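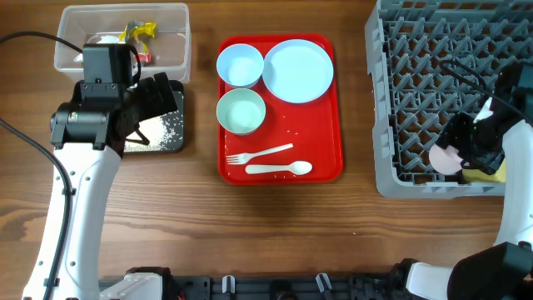
Trelldale Memorial Plaque with Page Code

Headstone and bench plaques > Plaques with online page

Sold by Gyamfi Memorial Supplies, Citwood

We held off stocking this for a long time. The Trelldale is a small bronze plaque with a square code engraved beside the name. Anyone who points a phone at the code is taken to a page about the person who has died, with their obituary, photographs and any messages the family chooses to show. Families kept asking for it, so we now sell it, but we would like you to read the whole page before you order.

What you get

One cast bronze plaque, engraved with a name, dates and one line of wording. Two brass screws and a strip of outdoor adhesive. An online page, run by the plaque maker, with room for an obituary of up to 2000 words and up to 300 photographs. The page is included for five years from the day it goes live.

What happens after five years

The maker's leaflet uses the word "forever" on its front and a renewal fee on its back. The fee is £19 a year at the time of writing. If it isn't paid the page stays up for a while without the photographs and is then taken down. We asked how long "a while" was and had two different replies, so we won't print either of them.

The plaque itself will last far longer than any web page. Bronze put on a bench now will probably still be readable when your grandchildren are old. Whether the code on it will lead anywhere is a separate matter, and it depends on a company carrying on in business and on somebody in the family remembering the bill. Please decide who that somebody is before you buy.

Keep your own copy of everything you upload. The obituary, the photographs, the order of service if you scan it. The maker does let you download the page as a single file, and we would do that on the day you finish it and again each time you change it.

Does the code work outdoors?

Mostly. We fixed a sample to the north wall of our yard and another on a post under a lime tree. The one on the wall reads at the first try on a modern phone. The one under the tree gets a sticky film on it in summer and has to be wiped before a phone will pick it up. Low sun straight on polished bronze is a nuisance as well, and we would choose the brushed finish for that alone. The maker's brochure says the code can be read "in any conditions". We don't agree.

You also need a phone signal. Plenty of country churchyards haven't got one. Stand where the plaque will go and try to load any ordinary web page. If you can't, your visitors won't be able to either.

Permission

Ask first. In a churchyard you will usually need permission for anything added to a stone, and a code is the sort of thing that gets turned down. Council cemeteries differ from one to the next, and so do crematorium gardens. We can't refund an engraved plaque because it was refused, however sorry we are about it. Get the answer in writing, with the size and the word "code" in it, so there is no argument later.

Benches are easier as a rule, but the bench may belong to the council even if you paid for it.

Do you need one?

Perhaps you don't. A good many families who ring us about the Trelldale want a lasting place for the obituary, and there are cheaper ways to have that. A local paper notice can be cut out and kept. A printed booklet with the eulogy, the readings and a few pictures can be given to everyone at the service, and a dozen copies spread through a family stand a fair chance of being found again. Many libraries with a local history shelf will take a copy if you ask.

If you like the idea of strangers stopping at a bench and learning that the woman named on it ran the school kitchen and sang alto, the plaque does that well, for as long as the page is there. That is a real pleasure and we don't want to talk anybody out of it. 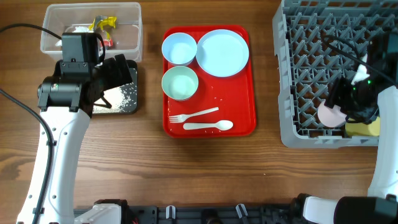 We had it on Dad's bench for a year and I think the family looked at the page more from home than any of us did from the bench, so ask yourselves whether you want the plaque or just the page. The wording took us weeks. My brother wanted every job he ever had in it and my mother wanted hardly anything, and having room for that many words made it worse. The bronze is lovely though and I would buy the plain one again.

That review came in through the form at the foot of this page and we have left it as it was written. On the question it raises, the maker doesn't sell the page without a plaque. We have asked.

Who can write on the page

The person who sets it up is the keeper and can approve or refuse messages. Leave approval switched on. It is off when the page arrives, which we think is the wrong way round. A second keeper can be added, and should be. If there is only one and that person dies or loses the password, the maker will ask for a death certificate and proof of the family link before letting anyone else in.

Take care over what goes in the obituary as well. A full date of birth, a mother's maiden name and a home address are useful to a thief, and a page open to anyone with a phone is no place for them. The year of birth is enough.

Finishes

Brushed bronze: our choice.
Polished bronze: handsome indoors, hard to scan in sun.
Bronze with Tistusex coating: costs more. The coating is a clear lacquer meant to stop the metal turning green. Ours looks the same as the uncoated sample so far, and we can't tell you it is worth the money.

Proofs and delivery

You will be sent a proof by email. Read the names and dates aloud to another person before you approve it. The code on the proof is live, so scan it too and check that it opens the right page. Engraving begins once you have approved, and after that we can't change a letter. Orders approved by noon on Friday go to the engraver the same day.

Plaques are posted in a padded box and need a signature.

Returns

Unengraved plaques can come back if the screws are still in their bag. Engraved ones can't, unless the mistake is ours or the code doesn't scan, in which case we replace the plaque and pay the postage both ways.

Also in this section

Plain bronze bench plaque, no code
Slate plaque, hand cut
Memorial booklet, stitched
Book of condolence, lined or unlined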